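Galtlow List Archive
Home | Threads | Search | Join | Help

Re: how many examples is enough for the box task?
From: Lorena Urrutia
27 Aug 2026
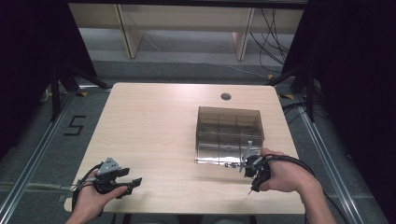
Hi all, I've been chewing on this question since February, so forgive me if I run on a bit! We have 388 examples of the box task now, and I'd happily swap half of them for a smaller pile with more variety. My early ones were way too much alike (same spot, same angle, same sleepy me). The smoky divided box is a pain for the model, I think, with clear walls that let the dividers show through and a shiny strip along the front. So now I shift it between takes, and I try to bring the right gripper toward that little latch from a different side each time.

> On the Betthorpe setup we stopped at 181 and the policy
> still hovers near the latch and never commits. Do we just
> keep recording, or is something off with our takes?

I'd look at your takes first. Ours hovered too, and when I went back through them I was hovering myself! I'd pause right before contact, every single time, and the model learned the pause. I threw out the worst ones, recorded a fresh batch where I kept moving, and it got a lot bolder.

Also, keep some fumbles, as long as you recover from them. Ondau's people told me to toss them all and I wish I hadn't listened.

Happy to share my notes on naming the takes if anyone wants them.

Lorena

3 comments

ho_bench: The pause thing is so us. Going to check tonight.

mkt: Yes please to the notes!

gripperfan9: Do you move the table too, or only the box?

Contact the list owner | Copyright Galtlow List | Back to top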